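Grinier's kitchen crew try their hand at teaching the robots
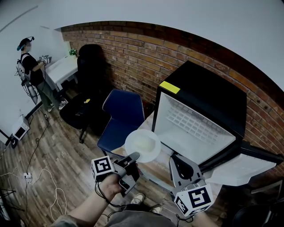
A bowl, a gripper and the office mini fridge at Grinier, with a colleague busy at the desk behind.

I popped over to Grinier in December expecting a room full of robot arms, and what I got was people with grippers in their hands, doing chores! The catering firm is bringing in Iro, a kitchen helper made by Plulletti, and before any of it gets near the main kitchen the staff are showing it how the small jobs are done. Bowls in the fridge, bowls out of the fridge, things moved about on a desk, over and over. The grippers carry white cubes with black patterns on them so the movements can be followed, and every go is saved.

They had 3558 goes saved by the time I arrived, and Bernadette Barbier told me she could feel every one of hers in her wrist. Bernadette has run the cold prep section for years and was (her words) dead against it at first. "I thought they'd come to replace my girls," she said. "Now I spend two mornings a week telling a machine it's holding the bowl wrong, and I quite enjoy that part."

The change for the crew is a real one, though. Seven people have moved off the early tray shift and on to recording, which starts at 9.30am and pays the same hourly rate. You can imagine how popular a lie-in is with people used to a 5am start. Less popular is the cap on sessions, brought in after a few sore shoulders - you stop at 400 goes a week now, however well it's going, and some of the younger ones would happily do more.

What happens once Iro can do the trays by itself is the question I heard most over tea. Grinier says there will be no job cuts before next summer and has put that in a letter to all 239 staff. Bernadette would like it to say something about the summer after that as well, and so would the people sitting with her.

The first Iro goes into the Tessier Street kitchen in the new year, on desserts only. I've asked if I can come back and watch - they said yes, as long as I bring my own hairnet.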